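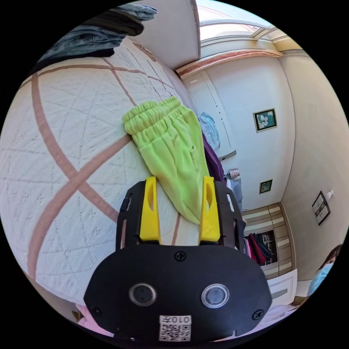 Bedding and soft stuff, quick tips

Posted Wednesday, October 2, 2024

Getting a few of these down before I forget them again. Mostly bedspreads, some clothes.

Quilted covers. Wash at 30, never hotter, and on their own. A full drum means the middle never gets rinsed. Half the powder you think. If it feels stiff when it comes out, run the rinse again with nothing added.

Drying. Over two lines, not one, so there's a gap for air. Turn it after an hour. Indoors, over the top of a door with an old towel underneath so the paint doesn't mark. Expect 14 hours in a cold room, more if it's raining.

Tumble drier: low, two clean tennis balls. Take it out and shake it every 28 minutes or so the corners clump. (Mine came from the Haneck outlet and clumps whatever I do.)

Pulled threads. Don't cut! Blunt needle, poke the loop through to the back, leave it there.

Tea on a pale cover. Cold water straight away, from the back of the stain. Then a dab of washing up liquid. Hot water sets it, learnt that in April.

Elastic waists. Gone baggy? Unpick a couple of inches of the seam inside, fish out the old elastic, pin the new bit to the end of it before you pull so it threads itself through. Safety pin, a big one. Overlap the ends and zigzag. Cut it a bit shorter than the waist, you can always let it out, cant put it back.

Bright colours. Inside out, cool wash, dry in the shade. Greens and reds seperate the first few times.

Folding on the bed. Best flat surface in the house, use it. Smooth the cover first, do all the bottoms, then all the tops. Shorts in half, then thirds, stand them up in the drawer.

Storing spare covers. Cotton pillowcase, not plastic. Refold every 6 months along different lines or the creases go yellow.

Ironing quilting: don't. Steam from above if you must.

Moths next time, and what to do about musty cupboards.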